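Bokbridge bindery, workshop notebook
2018-04-14

Spine lining trial, second round. Continues from the entry on the paste batch that went thin. Entry by T. Ajayi, with readings by Larysa Hutsuliak where marked LH.

Purpose: decide whether wheat starch paste alone is good enough for the first lining on the parish registers, or whether we go on mixing in a proportion of animal glue as we did last year. The registers are heavy, sewn on raised cords, and get opened flat on a reading desk. The old linings came away in sheets, brown and brittle, with no fibre from the folds attached to them. Larysa thinks the original glue was put on too hot and never wetted the paper properly. Possible. It could also just be old.

Materials. Paste made from the Flurkden starch, soaked overnight, cooked in the double pan, stirred all the way through and sieved twice when cold. Glue is the pearl type left over in the green tin, soaked in cold water and warmed in the water bath until it ran off the brush in an unbroken string. No thermometer reading on the first pot because the probe was in use on the leather dye. Lining paper is the Istero long-fibred sheet, cut with the grain running head to tail. One strip got cut the wrong way and was thrown out after it cockled.

Dummies: blank text blocks from the offcut stock, all sewn by the same hand (mine), same thread, same tension as near as I can manage. Knocked up square, pressed overnight before lining. Spines brushed clean. I did not round them. Rounding would be closer to the real job but adds a variable we can't control well, and the first round was muddled enough.

Mixtures:
A - paste only
B - 3 parts paste to 1 part glue
C - equal parts
D - glue only

4 mixtures, 2 dummies each. Lining applied damp, boned down through silicone paper, left in the finishing press with the spine up. D grabbed straight away and could not be shifted. A stayed workable long enough to lift the paper and lay it again, which I did on the second dummy as the tail end was out of line.

Peel test: bulldog clip on a free tab at the head, thread over the rod, weights in the tin. Load goes on in small steps with a pause at each one. We record the load at which the strip starts to creep, then the load at which it lets go. Last time we only took the second figure and it told us very little, as most of the strips tore before the adhesive failed.
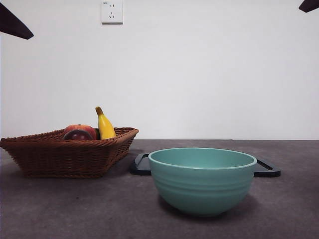
A crept at 490 g on the first dummy and let go soon after. Failure was mixed, with fibre lifted from the folds along most of the length and clean separation near the tail. The second A dummy behaved much the same but the clip slipped before the end, so there is no final figure for it. LH repeated the clip test on scrap and it held, so I think the tab was simply too short.

B did not creep at all before the paper tore. Same on both dummies. Tear ran along the grain and took the surface off the lining, leaving the adhesive layer sound. For our purposes this is stronger than it needs to be. The lining ought to fail before the folds do.

C tore in the same way as B. Stiffer to the thumb when flexed. There was a faint crackle on opening the block past flat, which I don't like. LH did not hear it but agrees about the stiffness.

D let go abruptly on one dummy and tore on the other. Where it let go, the glue had a glassy face and there was hardly any fibre on it. That looks a lot like what came off the registers. It is one strip, so I would not lean on it.

Reversibility, done on the same dummies afterwards. Poultice of thick methyl cellulose, covered with polyester film. A softened first and the paper rolled off under the spatula with no force. B took a second application and then came away cleanly except at the cords. C needed scraping. D swelled to a jelly quite fast, easy to lift in bulk but it left a tacky film that wanted several swabs to clear. Check the folds for staining once they are dry.

Points on method:
- The damp on the brush matters more than I allowed for. Blot it every time.
- Tabs to be cut longer, and folded over on themselves before clipping.
- Glue pot skins over if the lid is left off. Stir the skin out or remove it, don't brush round it.
- Write the mixture letter on the block itself in pencil. Two dummies were nearly swapped when the labels dropped off in the press.

Provisional view: B for the registers, with the Isah cotton over it as a second lining, put on with paste alone so that it can be got off separately. Larysa would prefer A throughout and a thinner cotton. Her case is that the sewing carries the weight and the lining only has to keep the shape. I don't disagree, but these books get handled by people who pull them off the shelf by the headcap.

To do: a rounded pair in A and B with the cotton on, opened and shut by hand on the desk and looked at again in July. Leftover paste is in the fridge, covered, for repairs to the boards only. The green tin is nearly empty and needs reordering before the second half of the set comes in.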